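3.2 침실 과제: 침대 위 소품 정리

침실 조건은 거실 조건보다 나중에 추가됨. 1차 예비조사(2월)에서 응답자 상당수가 "바닥보다 침대 위에 물건이 쌓인다"고 답했기 때문. Swanepoel의 분류를 따라 침대 위 물건을 침구류와 비침구류로 나누고, 본 절에서는 비침구류만 다룬다. 봉제 소품, 쿠션형 공, 소형 인형 등. 의류는 3.4절 참조.

수납 용기는 뚜껑 없는 얕은 바구니로 통일. 깊은 상자는 예비조사에서 물건이 바닥에 깔려 다시 꺼내는 일이 잦았음. 바구니 위치는 머리맡 쪽, 베개 옆으로 정했다(그림 2). 발치에 두는 안도 검토했으나 이불을 펼 때마다 옮겨야 해서 제외.
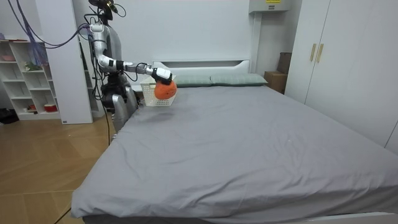

Lekota 생활공간연구실 · 주거정리 분과
그림 2. 침실 과제의 배치. 회색 시트를 씌운 침대, 머리판에 기댄 연녹색 베개 2개, 격자무늬 옆면의 흰색 플라스틱 바구니. 주황색 봉제 공이 바구니 테두리에 걸쳐 보이는 시점.

시트는 무늬 없는 회색을 썼다. 소품과 색 대비가 뚜렷해야 빠뜨린 물건을 찾기 쉬움. 주름은 따로 펴지 않음. 실제 가정의 침대도 완전히 평평하지 않고, 둥근 물건은 조금만 꺼진 곳이 있어도 그쪽으로 굴러가는 경향이 있어 이 부분은 그대로 두는 편이 낫다고 판단했다. 베개는 과제 내내 머리판에 세워 둔다. 눕혀 놓으면 바구니 놓을 자리가 애매해짐.

정리 완료 기준은 Nkosi의 안을 일부 수정해 적용. 물건 전체가 테두리 안쪽에 들어가면 완료, 테두리에 걸친 상태는 미완료로 기록한다. 처음에는 걸친 상태도 완료로 봤는데 바구니를 들어 옮길 때 떨어지는 경우가 있어 기준을 바꿈. 기준 변경 전 기록 18건은 전부 다시 분류햇다.

총 200회 중 침실 조건은 70회. 봉제 공은 크기에 비해 가볍고 눌리는 재질이라 바구니에 넣기는 쉬운 편이지만, 모양이 고르지 않아 놓인 자리에서 방향이 자주 바뀐다. 인형류는 팔다리가 격자 구멍에 걸리는 문제가 따로 있었음. 구멍 크기의 영향은 이번 분석에 포함하지 안았고 후속 과제로 남긴다. 선반 수납과의 비교는 3.3절에서 다룬다.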